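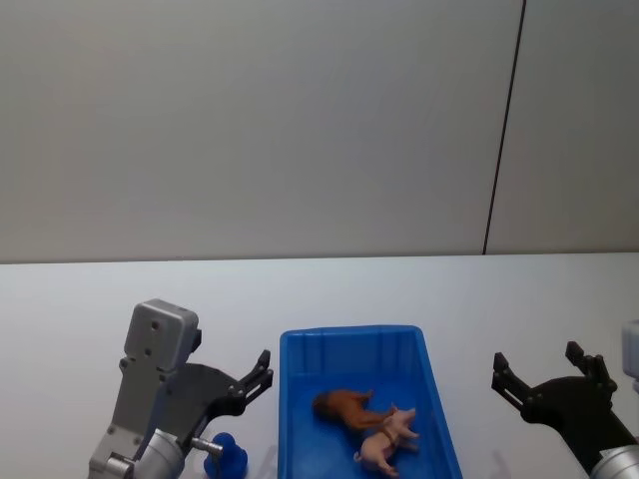 What do you do with bath toys once they start taking over the house? You give them one tray and one afternoon, and whatever doesn't fit goes to a new home.

I've been promising myself this sort-out since January and last Friday I finally did it. I loved it! I'm a slow tidier (I pick things up, I remember things, I put the kettle on) but small rubber toys are the perfect job for someone like me, because each one takes a few seconds and there's always another.

My system, if you can call it that, came from my friend Maribeth Marquez, who runs the toy shelf at our playgroup. Give every toy a good squeeze over the sink. If black bits come out, it goes in the bin, no arguing. If it passes, it gets a wash in warm soapy water and then sits upside down on a towel overnight. The ones with no hole at all skip the squeezing and go straight in the bowl. I do love the ones with no hole.

Dark blue ones are my favourites. I know a duck ought to be yellow, but there's something so cheerful about a little lumpy thing in a colour it has no business being, and they don't show the scuffs half as much. My daughter had one from the Shirima market that she called Captain, and Captain went everywhere with us, including one very long ferry crossing.

The final count was 21 keepers, which is still a lot of squeaking for a bathroom the size of ours. They live in a Plastora tub with holes in the bottom now, hung off the taps so it drains. It cost me 5 pounds and I wish I'd bought it years ago.

The rest are going to Sharon Kashindye for her water table, once I've found the lid for the box. Next up is the drawer of felt pens, and I'm already looking forward to it, scribbling on scrap paper to see which ones still work. If anyone knows how to get pen off a white tabletop, please tell me before I start!

Posted in March 2024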